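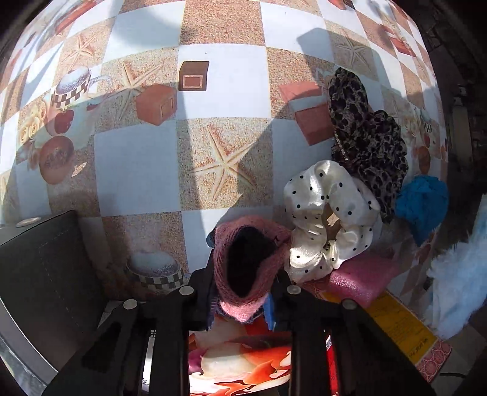 ## 4.2 Picking up soft items

Use these steps the first time you record with the Teletti hand-held gripper. Scrunchies and other small fabric pieces are good practice items.

1. Lay the items on a table. A patterned cloth is fine.
2. Open the fingers fully and check that both pads are seated.
3. Hold the gripper still for 15 seconds until the status tone stops.
4. Bring one pad to each side of the item. With a loop, keep the opening clear of the pads.
5. Close slowly. Stop when the item is held and still keeps its shape.
6. Lift, move the item to its new spot and open the fingers.

**Note:** Items may lie close together or overlap. Pick the top one first — pulling from underneath drags the rest along.

**Caution:** Do not squeeze beads or stones sewn to fabric. They can cut the pads.

Each clip may run up to 90 seconds. Longer clips are split when you load them into Zasport, and the second part has to be labeled by hand.

If the fingers do not close evenly, see error 152 in section 11.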